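Keeping Plastic Cups and Bowls Nice for Longer

In my kitchen we use plastic tableware every day, and for many years I washed it in the wrong way. These are the habits which work for me now.

1. Wash the greasy pieces last
Cups go first in the water, then the bowls from soup or tomato sauce. With a color like mint green or cream, the orange stain is seen very fast. For an old stain I make a paste of baking soda and a little water, leave it 13 minutes and rub with a soft cloth. Never the green side of the sponge, it scratches the matte finish.

2. Bring everything to the table before you put it away
I do this on Thursday, after dinner. I look inside each cup and bowl under good light and pass one finger along the rim. If I feel a sharp place, the piece goes out.

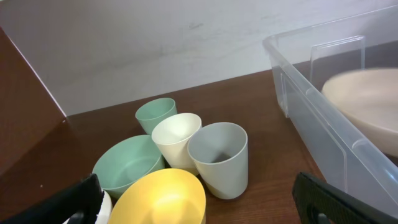 3. Stack by shape, cups apart from bowls
Cups with narrow base go easily one inside the other, but if they are still damp they stick and take a bad smell. Let them dry overnight, and put a piece of kitchen paper between them. My neighbor Amparo stacks only three high, and I copy her.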